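### 4.2 Cable routing and the life of shared desks

We looked at wear on 468 height-adjustable desks in shared offices and school libraries, all fitted with Cirurley frames. Maintenance logs were kept by the building staff and covered 16 months. Each entry listed the part replaced and the reason given on the work order.

Motors and control boxes failed less often than we expected. The most common entry was a damaged cable, and most of these were USB or power leads added by users after the desk was installed. A lead that hangs free gets pinched when the top comes down — often against the crossbar — and the damage may not show for weeks. Desks at the Gera site, where leads were clipped to the legs at installation, had fewer such entries than desks at the Ross site, where each user ran cables as they liked.

The two sites differ in other ways. Gera desks are mostly assigned to one person, while Ross desks change hands several times a day. We can't separate the effect of the clips from the effect of assigned seating, and the work orders don't say who added a given lead.

Clips also loosened. Adhesive clips on painted steel came off in warm months, and staff at Gera began replacing them in November with clips that fasten to a slotted bar. The slot lets a clip be moved without drilling, so the cable path can be changed when equipment is swapped. Figure 2 shows the kind of hardware meant by "slotted bar" and "clip" in this section.

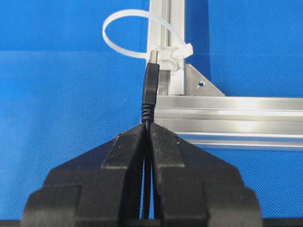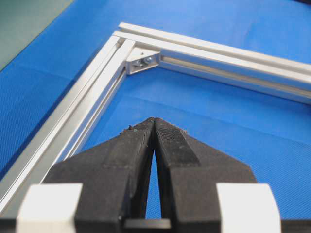

*Text and figure: Zellow Office Furniture Study*

**Figure 2.** Aluminum extrusion. First view: a black USB cable and a white plastic clip on a vertical bar. Second view: two bars joined at a right angle, with slots along their length.

Replacement cost was counted per desk and does not include staff time. Entries with no stated reason were left out of the comparison — they were more common at Ross, so cable damage there may be undercounted. Section 4.3 covers wear on the desktop edges.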